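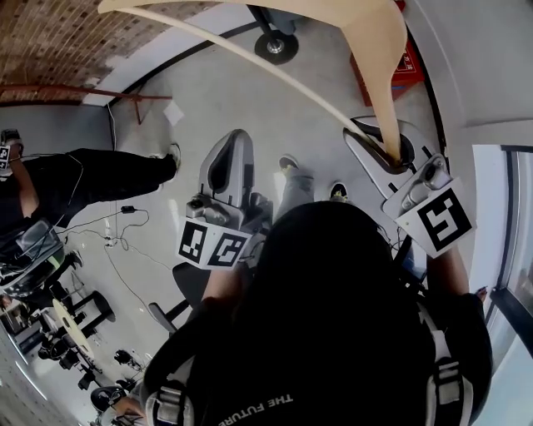 Curved plywood piece held in a gripper.

Driving the Penholm Loop: Your Questions

Is the loop worth a day off work?
Maybe. The tourism brochure says it will change how you see the region. I've driven it 16 times and I see the region much the same way. If you like small towns, slow roads and pie, you'll be happy. If you want dramatic scenery every mile, go somewhere with mountains.

How long does it take?
The full loop is 92 miles. The official site calls it a two-hour drive, and I'd love to meet the person who timed that. Once you count the stretch behind farm trucks outside Stendolby, plan on three and a half hours without stops. With stops, it's a full day.

Which direction should I go?
Counterclockwise, starting in Stendolby. People will tell you clockwise has the better views. It also puts the low sun in your eyes for the last hour home.

Is it really quieter in February?
Yes, and there's a reason. Half the places on the map are closed, including the Penholm overlook restrooms and both ice cream stands. Quiet roads are nice — less so when you've been looking for an open bathroom since Stundenstead.

Do I need the scenic route pass?
No. The road is public and free. The $5 pass gets you a sticker, a map you can print at home, and a discount at shops that seem to run the same discount for everyone. Parking at the overlook is a separate charge, pass or no pass.

What about the "hidden" waterfall?
It has its own brown sign and a parking lot. It's a decent waterfall in spring. By late summer it's a damp rock. The trail is listed as easy, but the last part is steep and muddy, so wear real shoes.

Where should I eat?
Najafi, on the main street in Stundenstead, is the one place I'd plan the day around. Get the lentil soup. They stop serving lunch at 2:30 and they mean it. The roadhouse at the Penholm junction has a lot of five-star reviews, many of them worded alike. I've had two meals there and finished one.

Can I do it in an electric car?
Probably. There's a charger behind the Stendolby library, and I've found it working on most visits. Don't trust the app about the one in Penholm. Start with a full battery.

Is there cell service?
The coverage maps say yes. My phone says no for a good 30 minutes on the north side. Download your directions before you leave.

Who writes this page?
Fatemeh Zarei. I pay for my own gas and lunch. Corrections are welcome, especially if you've made it around in two hours.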